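Print this page | E-mail this page
Reading time: 4 minutes
2 comments | 9 shares

Service Automation, Unit 9: Chores as benchmark tasks

Reading before the session: the Nidevo task sheets (break room set) and the Cimeck gripper notes, sections on compliance only.

9.1 What counts as "can do"

A claim that a machine can do a chore is incomplete until three conditions are stated: the starting state, the allowed help, and the number of consecutive attempts. A single successful clip satisfies none of them. In this course a chore is marked "done" when the machine completes 124 attempts in a row in a room it was not tuned for, with no person touching the objects or the machine between attempts. By that standard very few household chores are done. Several shop-floor chores are, mostly where the part arrives in a known pose.

9.2 Why shop-floor results do not carry over

The Dritville line exercise from Unit 7 had one part, one fixture and one light level. The gripper closed to a fixed width every time. Replace the fixture with a kitchen counter and four things change at once: object pose, object stiffness, surface reflectance and the clearance around the hand. Students tend to treat the first as the whole problem. Pose estimation is now adequate for most rigid, matte objects. Stiffness and clearance are where attempts are lost.

9.3 Worked case: fetching a paper cup

The task is to take one cup from a dispenser, carry it to a target, and release it upright. An adult does this without looking for most of the motion. Split for scoring, it has four stages.

Stage A, separation. Cups are nested and the rims sit close together. The fingers must act on the lead cup only. Pulling two cups is scored as a failure even if the rest of the run is clean.

Stage B, grasp. The wall is thin and bends before it slips. Too little force drops the cup; too much turns the round mouth into an oval, and the cup may then fail to stand or fill. The usable force band for an empty cup is narrow and shifts with height on the wall – close to the rim the cup is stiffer. A soft pad on each finger widens the band, at the cost of wear. Pad condition must be logged with the results.

Stage C, transport. An empty cup weighs almost nothing, so wrist force sensing gives little evidence that it is still held. Use finger position or a camera on the hand. Expect motion blur in the hand view during fast moves and do not use those views for rim fitting.

Stage D, placement. Glossy black appliance panels and mirrored walls return poor depth. Plan the approach from the counter edge or another matte surface, and treat the panel as a keep-out volume.

9.4 Human demonstrations

A hand-held gripper lets a person record the chore at normal speed without a robot present. The person supplies judgment about force and order of motion; the recording keeps only what the sensors caught. Polák rigs store finger width and hand view, with no contact force, so Stage B is learned indirectly. A demonstration shows that the hardware geometry permits the task. It is no evidence that a trained policy will do it, and lab reports that merge the two will be returned.

9.5 Assignment

Write a scoring sheet for one chore from the break room set, other than the cup. State the starting state, allowed help and stop conditions. Run 14 attempts by hand with the gripper tool and record the stage at which each failure occurs. Two pages, tables included. Upload by Sunday.
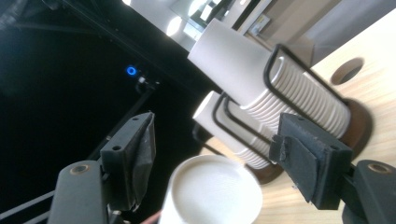 Unit 10 takes up filled containers, where the load on the wall changes during the grasp and the 9.3 force band has to be measured again at each fill level.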